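News from the Gurkumden Film Club

The late show is back, and so (after far too long) are the good cushions

Well, we made it through the winter programme, and what a lovely lot of you turned out for it, even on that night when the buses stopped early and half the back row had to share lifts home. Thank you, all of you. It does the heart good to hear a full room gasp at the same moment, and then giggle at itself for gasping.

Now then, to the next thing. We are opening our new season of old frighteners on February 24, 2022, with a double bill we have wanted to put on for years and never quite managed to book. First up is Lernus, which some of you will remember from the video shop shelf with the lid of the well on the cover. A young schoolteacher takes a post in a village where every house has its windows painted shut, and being a sensible sort of person she asks why, and being that sort of village they change the subject. It is slow, I won't pretend otherwise, and there's a stretch in the middle with a great deal of walking along hedges, but the last reel is a proper treat and the music alone is worth coming out for.

After the interval comes Groker, a very different kettle of fish. This one is loud and silly and has a monster in it from the first five minutes, when a party of canal workers drain a lock and find they've let something out. The costume is plainly a costume (you can see the wearer's boots in the boathouse bit, do look out for them), but somehow by the end you're rather fond of the thing and sorry to see it go. My sister and I first saw it on television when we were supposed to be in bed, and we didn't go near the canal for a whole summer.

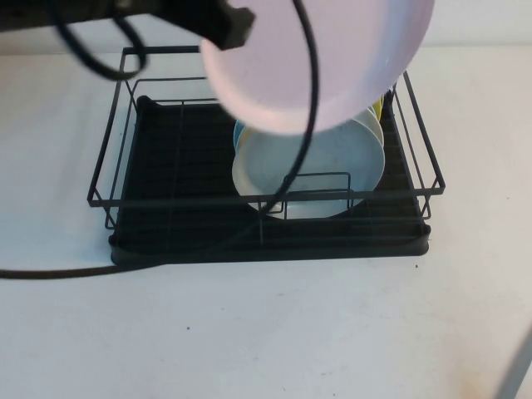
A pink plate and the black dish rack.

Doors open at the usual time and we'll start promptly, as two films and a decent interval make for a long evening. Please do bring a drink if you'd like one. There will be soup and rolls between the films, and the cheese scones that went so quickly last time, so if you had your heart set on one and missed out, come down the aisle a bit sharpish when the lights go up.

A word on seats. The hall at Pfister holds 200, but we've taken out 25 chairs at the front to make room for the bigger screen, and it's much kinder on the neck, as those of you who sat through the vampire night in row A will understand. Members may book 2 seats each until the end of the week before, and after that whatever is left goes to anybody who fancies it. You can reserve by dropping a note through the club letterbox or by replying to this newsletter.

The projector fund stands at 3,808, which is a wonderful figure and a good deal more than we'd dared to hope for when we first passed the bucket round in October. There's still some way to go. The old machine is holding up nicely for now, though it does hum, and in the quieter parts of Lernus you may hear it. I find it adds something, myself.

Both films are on the frightening side for little ones, Lernus especially, so we'd ask that you leave the under-twelves at home this time. We'll have something gentler for them at Easter, with a cartoon first.

And if you have a favourite old horror that you'd love to see on a big screen again, do write and tell us. We've had a fair few requests for anything with a haunted lighthouse, and one for "the one with the hands", which could be any of several, so if that was you, please get in touch and tell us a little more of the plot.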